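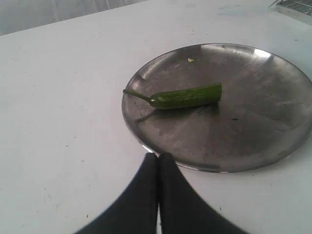
A parent in Honthorpe asked whether the metal plates used in the Barua kitchens are suitable for serving raw vegetables, and whether anything could be done at home in the same way. The question has been put to us often enough that it now opens this page.

Are metal plates suitable for raw vegetables?
Yes. A plain metal plate may be used for any washed raw vegetable. Dressed or pickled items should be served in the glass bowls, as vinegar can dull the surface over time.

Do marks on a plate mean that it is dirty?
Not necessarily. Water in the Prernbridge area is hard and leaves blotches on metal. Plates may be wiped with a soft cloth and a little lemon juice, then rinsed. Wire wool must not be used.

How are portions decided?
The lunch portion is 67 grams of green vegetables for younger pupils and almost 200 grams for adults attending the evening sitting. Weights are taken after trimming.

Should stems be removed?
Stems are removed before serving. They may be left on during preparation — many cooks find a pepper easier to hold that way.

How long may cut vegetables be kept?
Cut pieces should be covered and kept at 5 degrees or below, and used the same day.

How many kitchens follow this guidance?
At present 176, including all those in Jirville. The list is revised each July.

May I borrow plates for a community meal?
Plates may be borrowed from the Honthorpe store on written request. They must be returned washed and dried, and any dented plate should be handed back separately.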